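Sitdale Boards > TV Drama > Brurthorpe

Thread: S4E6 "The Long Receipt" (spoilers for this episode, tag anything later)

moorhen_tv
Okay, who else had to stop and draw a family tree? I have watched every episode of this show, some of them twice, and I still could not tell you why Desmond Hennessy owns 40 percent of a cannery he burned down in season two.

For anyone who fell asleep: Marian Hennessy finds out the Sallerar buyout was signed before her father died, which means the will is worthless, which means the last three episodes of people shouting about the will were also worthless. Then she drives to the coast and looks at it. She looks at it for a very long time. Roll credits.

I liked it. I think I liked it. Talk me out of it or into it.

pontoon
Into it. The dinner scene is the best thing they've done since the funeral. Marian passing the bread to Desmond and holding on to the basket one second too long. No music, no speech. I yelled at my television over bread.

Grady_in_the_back
The dinner scene was eleven people who hate each other eating soup. We've had that scene every season. Season one it was lamb.

pontoon
Season one was a christening and they never got to the lamb, because the priest confessed. Keep up.

Grady_in_the_back
I stand corrected on the lamb. I stand by the soup.

lampshade331
Can somebody explain the Sallerar thing to me like I'm a tired person? I thought Sallerar was the shipping company. Now it's a bank?

moorhen_tv
It was a shipping company in season one. In season two it was "interests." This year everybody says "Sallerar won't like that" and leaves the room. My reading is that it's a holding company that bought the shipping company and kept the name, and that the writers noticed this around the same time we did.

lampshade331
Thank you. I feel no better.

quillfeather
There's a line in episode two this season where the lawyer says "the old Sallerar, before the merger." Blink and you miss it, he's got his head in a filing cabinet. So it was planned. They just hid it behind a man's head.

Grady_in_the_back
If I need to hear a line delivered into a filing cabinet to follow the plot, the plot has a problem.

quillfeather
Or you have the volume too low. Both can be true.

Fionnuala Rafferty
Long-time reader, I post about twice a year, usually to complain. I want to speak up for Desmond.

Everyone in the episode five thread called him a cartoon. I don't see it. He's the only one of the lot who has done a day's work on screen. He's a thief and an arsonist, granted. But when he tells Marian "you kept the house, I kept the receipts," he's right, and she knows he's right, and that's why she goes off to stare at the sea. She isn't grieving in that scene. She's doing math.

Also, the receipt is for $1596, and that's the same figure the father wrote on the back of the photograph in the season three finale. I went back and checked. I have no life.

moorhen_tv
Hold on. The SAME figure?

Fionnuala Rafferty
Same figure. The photo of the boat. He turns it over and it's on the back in pencil.

moorhen_tv
So the boat was paid for out of the cannery money before there was a cannery.

pontoon
I'm going to go lie down.

Grady_in_the_back
Or the props person had one number in their head and used it twice. I used to work in a print shop. You would not believe how many fake phone numbers in this world are somebody's old locker combination.

Fionnuala Rafferty
You are a joyless man and I hope they kill off your favorite.

Grady_in_the_back
My favorite is the lawyer. He's safe in his cabinet.

lampshade331
Unpopular opinion, I don't care about the boat. I care about Tess. She had one line this week ("I'll get the door") and she delivered it like she was reading out a sentence in court. She has been getting the door for four seasons. Something has to be behind it eventually.

quillfeather
Tess wrote the anonymous letters. I've said this since the first season and I will say it at my own funeral.

moorhen_tv
The letters were typed by someone left-handed, according to the inspector, a sentence I have never understood. Tess pours tea with her right.

quillfeather
She pours tea with her right WHEN SHE IS BEING WATCHED.

pontoon
My sister and I have a standing arrangement for this show. She brings snacks, I provide the couch and the opinions. She thinks Marian dies in the finale and she has put money on it. I say they'd never, she's on the poster. We're settling it in July when the last one airs. Loser cooks for a month, and I've tasted her cooking, so I lose either way. 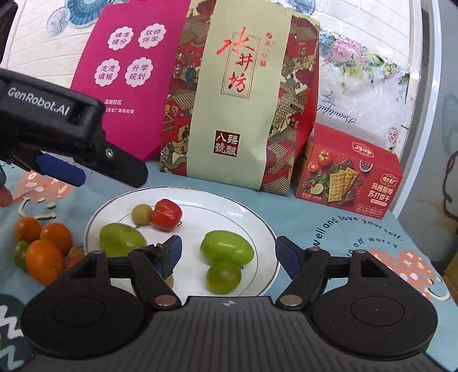

Fruit plate

lampshade331
Fruit? For this show? I get through episodes on cold pizza and dread.

pontoon
I'm trying to be a person who eats fruit. Check back with me after episode eight.

Grady_in_the_back
Being on the poster means nothing. The father was on the poster. He was in the MIDDLE of the poster.

pontoon
He was a ghost for half that season, it was a fair poster.

Grady_in_the_back
He wasn't a ghost, he was a flashback.

pontoon
He talked to Desmond in the parking lot!

Grady_in_the_back
Desmond was concussed. From the oar.

quillfeather
I had managed to forget the oar.

Fionnuala Rafferty
Back to the receipt, since I've now watched it again with my nose on the screen. The shop name at the top is torn off, but the first letter is a B. So it was bought in Brurthorpe, and the father always said he'd never set foot in the town before he got married. Somebody is lying about the dates.

moorhen_tv
Everybody is lying about the dates. That's the show.

Scores so far, out of 10. I'm going with an 8, minus one for the sea.

pontoon
9. The bread.

lampshade331
7. Justice for Tess.

quillfeather
8, and I'm saving the other two for when I'm right about the letters.

Fionnuala Rafferty
9. Would have been higher but I had to read it out of a torn receipt at one in the morning.

Grady_in_the_back
5. It's soup. I'll be here next week.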